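From: Abundio Quintero
To: iso-users list
Subject: Re: [iso-users] planner refuses drawer pull when second arm is parked

Hello Cirilo, hello all,

Cirilo Cervantes wrote on Tuesday:

> With the Griluscombe branch the planner stops with "no valid start
> state" in 4 of my pull tasks. Both arms are in a legal position when I
> check them by hand. If I delete the cabinet from the world file,
> everything plans. Is the cabinet model too big, or is it the padding?
> I did not touch the padding. It is what Prilley gave us.

I had the same message and I think it is the padding, but not in the place where you look for it. The cabinet is loaded as one closed box. When the drawer is pulled out, the perception node sends a second object for the drawer, and the padding is added to both of them. In the region where the gripper has to be, the two paddings overlap. The start state check then reports a collision with "cabinet", although the conflict is with the drawer. The name in the message is wrong – this is a separate bug and I will report it separately.

My setup is two arms on one table, with the cabinet near the middle: 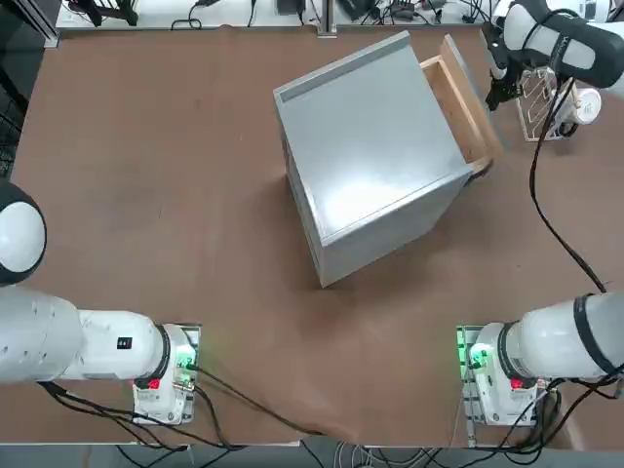
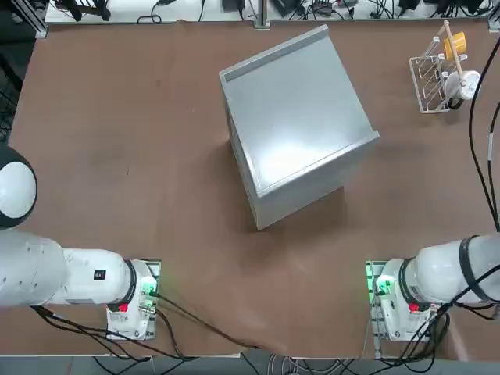 What I changed, in the world file only:

1. The object "drawer" is now a child of "cabinet" and does not get its own padding.
2. The allowed collision between finger links and drawer front is switched on only during the pull, and switched off again after the release.
3. The parked arm is checked with its real joint values. Before, the Barajas driver sent the home position one time at startup and never again, so the planner worked with an old state.

Point 3 cost me most of the time. Please check it first, because you can see it quickly: print the time stamp of the joint state for both arms. If one of them does not move forward, you have my problem.

After these changes I ran 3000 planning queries with random start positions, without moving the arms. 2146 of them found a path within 2 seconds. I did not yet look at the rest one by one. Many of them start very low above the table, so perhaps they are really impossible, but I do not want to claim this.

One question to those who know the Iso code better than me: is there a reason why padding is applied before the parent and child objects are joined? If the order could be changed, point 1 would not be necessary.

I can send the patch for the world file to the list if there is interest. It is short, but the comments are still in Spanish.

Best regards,
Abundio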